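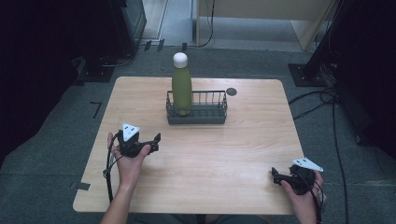 4. Color words in table talk

We now come to the part of the Mandusham recordings that surprised us most. The corpus holds 2807 mentions of things on or near the table, made by speakers in 167 households while they set it, ate at it, or cleared it afterward. We expected most of these to be plain nouns. People know what they own, after all, and a speaker who wants the salt can say "salt." What we found was a wonderful tangle of color words, pointing words and half-names, and the color words in particular seem to be doing much more work than the earlier literature gives them credit for.

A typical request in the corpus sounds like this: "Can you hand me the green one — no, behind it, the other green." The speaker never names the thing, and the listener never asks. Exchanges of this kind come up in old and young households alike, and they are just as common between guests and hosts as between spouses. Sydorenko, in her pilot work on shared kitchens in Udeck, noted the same habit but put it down to noise. Our recordings include many quiet meals, and the habit is there too.

We coded a mention as color-led when the color word came first and carried the stress. "The YELLOW lid" counts; "the lid, the yellow one" does not, even though both may pick out the same thing. Marichka Sydorenko and Josphat Mushi coded the full set separately and then met to talk through the cases where they differed. Most of those differences had to do with stress, which is hard to hear when someone is chewing.
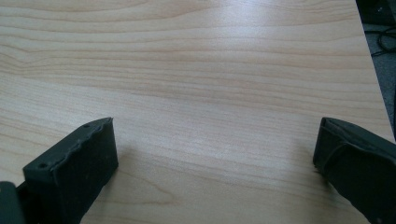
4.1 Mixed and in-between colors

Here the data get really interesting. Basic terms such as "red" and "blue" behave much as one would predict. They are short, they come early, and they are rarely questioned. In-between colors are another story. When a thing sits on the border between two basic terms, speakers seldom reach for a compound like "yellow-green" on the first try. They pick one side of the border and wait to see if the listener goes along.

Shading makes this harder. A curved, evenly colored thing can show a bright edge and a much darker middle at the same moment, so two people on opposite sides of a table may have good reason to disagree (Figure 1). One of our favorite passages, from a family in the Trerari district, has a father and daughter arguing over "the yellow" and "the green" through an entire bowl of soup before the grandmother settles the matter with "the sour-looking one." Everyone understood her at once!

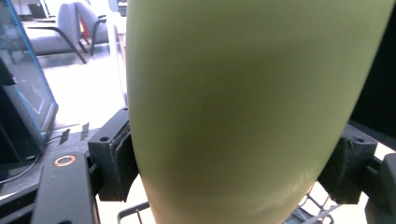 Figure 1. A yellow-green item with a brighter left edge and a band of darker olive shading across the middle.

Compounds do turn up, but late, and nearly always as a repair. A speaker says "green," gets the wrong thing or a blank look, and then offers "greeny-yellow" or "the lime one." Words borrowed from fruit are very popular for this. "Lime," "lemon," "olive" and "pear" all appear as color words in the corpus, and Mushi points out that they appear even when there is real fruit on the table and a fair chance of a mix-up. We would love to see this tested outside mealtimes.

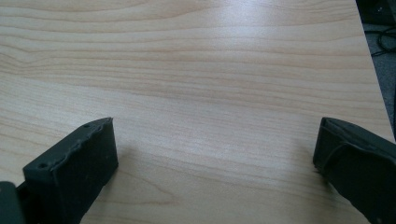
Pointing might be expected to replace color words altogether, and in some households it nearly does. Yet the transcripts that mark gesture show the two working together far more often than one standing in for the other. A speaker with full hands will nod and say a color. A speaker with a free hand will point and still say the color, often a beat after the hand has moved. Vasylenko calls this the "late color" and treats it as a courtesy to the listener, a small check that both people are looking at the same thing.

Children deserve a paper of their own. The 17 speakers under the age of six in our sample used color-led mentions freely, and they corrected adults on color with obvious delight. They were less ready to take a correction in return. In one long December breakfast, a boy holds on to "orange" for a mustard jar through 4 separate challenges, and by the end of the meal both of his parents are calling it orange as well.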